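Skokero are back, and they left the instruments at home

By the Olthorpe Music Desk
November

I've had the new Skokero record on repeat since breakfast, and I still can't get past the fact that there isn't a single instrument on it. No guitar, no drum machine, no sneaky little keyboard part hiding at the back. Every sound on "Adorov" came out of somebody's mouth!
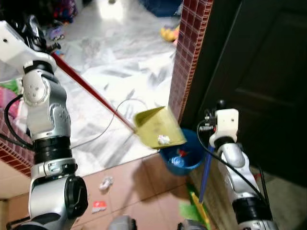
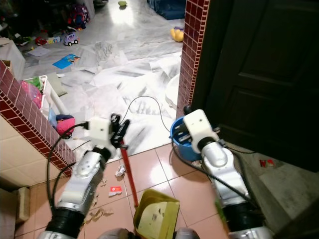 If you only know the group from their first album, this is going to surprise you. That one was all hand drums and big shiny choruses (I loved it, I'm not ashamed). The new one is much quieter. They sing in Magyar for most of it, with 2 songs in English near the end, and the low voices do all the work a bass player would normally do. I put my headphones on for the title track and had to stop making my coffee.

I got to hear a good chunk of it live last month at the Olthorpe chapel, where they tried the songs out before the album was finished. The room holds 100 and it was almost full, which is pretty great for a show that was only advertised on a poster and the group's own mailing list. They stood in a half circle with no microphones. A couple of times they stopped, laughed, found the note again and started over - I kind of wish they'd left one of those moments on the record.

My favorite is track 5, a slow evening song that starts with one voice and keeps adding more until you lose track of who's singing what. The group wrote the words and the tune themselves, like everything else on the album, and they told the crowd it began as something to hum on long drives. You can hear that. It just rolls along.

I do have one complaint. The two English songs sound a bit careful next to the others, like everyone was minding their manners. The harmonies are lovely, but the words are stiff in places, and the second one goes on for a verse too long. A friend of mine thinks I'm being picky, and she may be right - she's already learned the alto part.

The album is out now as a download, and there's a small run of CDs with the lyrics printed in both languages. Skokero will be back at the chapel for a release show later this winter. Doors open at 7 p.m. and only 80 seats are going on sale this time, so they can spread the singers out along the side aisles. I've got mine already, second row, right by the low voices.

We use cookies to remember your settings. By staying on this site you agree to our cookie policy.

Contact the Music Desk | Copyright Olthorpe Music Desk | Back to top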